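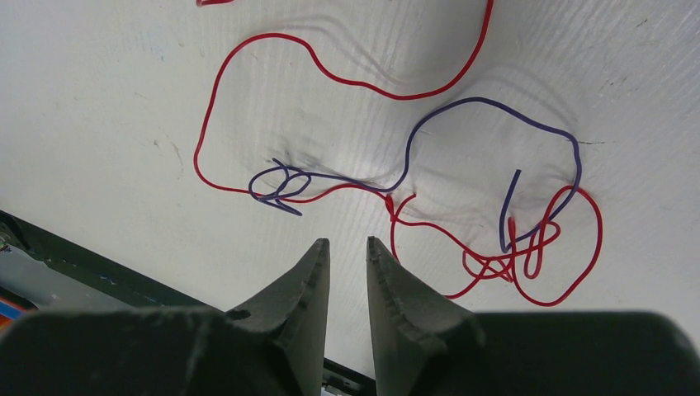
Red and blue wire on the white table, before sorting.

I spent most of Monday going through the wire drawer. I have put this off since we moved to Trorkodville, and the drawer had reached the point where it would only open halfway. Something was always caught on the rail at the back, usually a loop of the thin stuff I use for lights and small repairs.

I cleared off the white table first. Thin wire is hard to follow on a patterned surface, and I used to do this on the rug, which was a mistake. On white you can see where each piece goes. The red is easy. The blue is closer to purple in some light, and it likes to twist up into tight little knots at the end if you put it away without coiling it.

My method is slow but it works for me. I find one loose end and leave it alone. Then I go to the worst part of the tangle and open it up with my fingers, making the loops bigger. Pulling on an end only makes the knot smaller and harder, and with thin wire you get a kink that never really comes out. Once the loops are wide I start feeding the end back through, one crossing at a time. If I lose track I stop and follow the color with a fingertip until I find my place again.

Small knots I do last. I push the wire into the knot from both sides until it loosens, then slide the end out. If it won't loosen after a few minutes I cut it off. I used to save every inch and I ended up with a jar full of scraps too short to reach anything.

After that each piece gets wound around my hand, with the last few turns wrapped across the middle to hold it. I tried twist ties for a while but they catch on everything. I keep red and blue in separate bags now. The bags are the small zip kind from Prostia, 6 to a pack, and they are fine, although the zipper on one of them split the first time I used it.

I also measured what I had, for once. All together it came to 1062 inches of wire I would keep, and 259 of that was blue. I had been about to order more red from Grerkance. I took it out of the cart.

The rest of the drawer went faster. I found 3 rolls of electrical tape, one of them dried out, and a pair of strippers I had already replaced. The old strippers are better than the new ones – the spring is stiffer and they fit my hand. I also found the manual for the Mai lamp in the hallway, which I had looked for in February when the switch went bad. I fixed the switch without it, so I threw it out.

What I still don't have is a good place for short pieces, say a foot or less. They are too short to coil and too long to lie flat in the tray. For now they are in an envelope with the ends sticking out – not great. I may try a cardboard tube with one end taped shut, if I can find one narrow enough to fit in the drawer.

The drawer opens all the way now. Next is the shelf with the extension cords, probably after the weekend.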